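Skistodlow takes its shop down and puts the price up

The small strategy game Varkura has been free to download since it came out, and for most of that time it paid its way with a rotating shop of gems, banners and timed chests. In September the shop closes. Players who want to keep going past the third chapter will pay once and get the whole game.

Jadwiga Kwiatkowski, who runs Skistodlow and designed most of Varkura, spoke to us on a Thursday afternoon, between a call with a payment company and a meeting she said she would be happy to miss.

The decision was made in the spring, she said, after the studio looked at how a new set of loot box rules in two of its larger markets would affect the game. Each version of the rules asked for something different. One wanted the odds printed on the purchase screen. Another wanted age checks before a player could open a chest at all.

"We could have built both," Kwiatkowski said. "We priced it. It came to three months for a team our size, and at the end of it we would have had the same shop with more screens in front of it. I didn't want to spend the summer on that."

Skistodlow has nine people. Two of them worked on the shop full time, picking what went on sale each week and at what discount. Both are staying and have moved to map design.

Varkura is a turn-based game about river towns that trade, quarrel and flood. A match lasts half an hour. The chests held cosmetic items at first, then boats, and by the second year they held boats that were better than the ones a player could build. Kwiatkowski does not defend that.

"The first strong boat was called the Bekach," she said. "It was meant to be in the shop for one weekend. It did very well, and so it came back, and then we made another one. Nobody sat down and said let's sell wins. But if you played against a Bekach without having one, you knew what had happened to you."

Under the new plan every boat goes into the game at the same build cost for all players. The Bekach has been made slower. People who bought it keep a different sail color, and they also get the full game free.

Iwona Szulc handles the accounts and the player support desk. She joined the call for the part about refunds, which has caused the most argument on the forum.

"Unspent gems are refunded in full, back to whatever you paid with," Szulc said. "Spent gems are not. I know people want those too. If you spent 900 gems on chests two years ago and played with what was in them, we're treating that as used."

She said the desk had been getting 39 messages a day when the change was announced and that the number had since come down. Most people wanted to know whether their saved matches would survive. They will. Accounts that have been idle will not be deleted, and the login stays the same.

One group of players has asked for something harder. They bought season passes that still have time left on them after the shop closes. Szulc said those would be paid back by the week, worked out from the date of purchase, and that nobody needs to write in to claim it.

"It runs automatically on the account," she said. "If your card has expired, then yes, write to us."
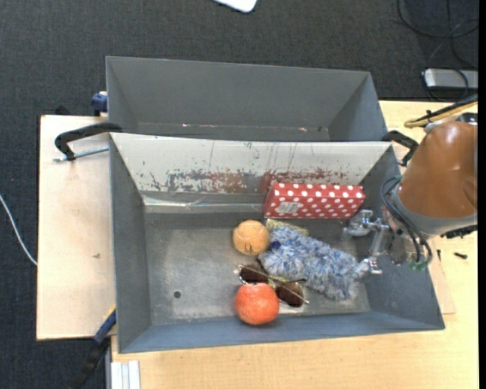 What the old model paid for

Kwiatkowski was open about the risk. The shop brought in most of the studio's money, and a small part of the player base brought in most of the shop's. She would not give revenue figures, but she said the top 100 accounts had a name inside the company, and she had come to dislike hearing it.

"We used to look at them every Monday. Who's dropped off, what did they buy last time. I've met a few of these people. One of them is a nurse who plays on nights. I would rather sell her a game."

Edmund Kubiak, the lead programmer, was less sure at first. He wrote the server code that keeps matches running when one player drops out, and those servers cost the same whether anyone buys a chest or not. His question in the spring was how long a single payment would cover a person who plays every day for years.

"I did a spreadsheet and I didn't like it," Kubiak said. "Then I did another one with fewer server regions and I liked it better."

The studio is going from five regions to three. Players in the two that close will be moved to the nearest one left. Kubiak said the delay would be noticeable for some of them, though he thinks it matters less in a turn-based game than it would in a shooter. He has also rewritten the way finished matches are stored, which he described as two weeks of boring work that should have been done years ago.

The publisher

Skistodlow's publisher, Strachan, had to agree to all of this. It holds the mobile rights until the end of next year and takes a share of every sale. Simin Mousavi manages the Strachan side of the deal and said the first conversation was short.

"Jadwiga sent us two pages," Mousavi said. "We said no, and then we asked for the retention numbers, and then we said maybe."

The numbers showed that new players were leaving at the first match where they met a shop boat. Mousavi said the company had seen this in other games on its list, but had never had a developer ask to remove the thing causing it.

Strachan will keep its share at the same level. In return it gets the first right to publish a follow-up, if there is one. Kwiatkowski said nothing is being built yet. There is a folder of notes, and some drawings by the studio's artist, Waldemar Zalewska, that she likes very much and will not show anyone.

Asked whether other studios had been in touch, she said two had, both of them small, and both mostly wanted to know what had been said in the call with the app stores. Moving a game from free to paid means a new listing in one store and a settings change in the other. The new listing starts with no reviews.

"That one hurts a little," she said. "We had good reviews. We also had a lot of one-star reviews about the Bekach, so I suppose those go too."

The last day of the shop will have no sale. Szulc asked for that, and Kwiatkowski agreed without a discussion. Gem purchases are being switched off a week earlier, at noon, and the chests will stay open until the end of the month so that people can use what they have or leave it to be refunded.

The three free chapters stay free.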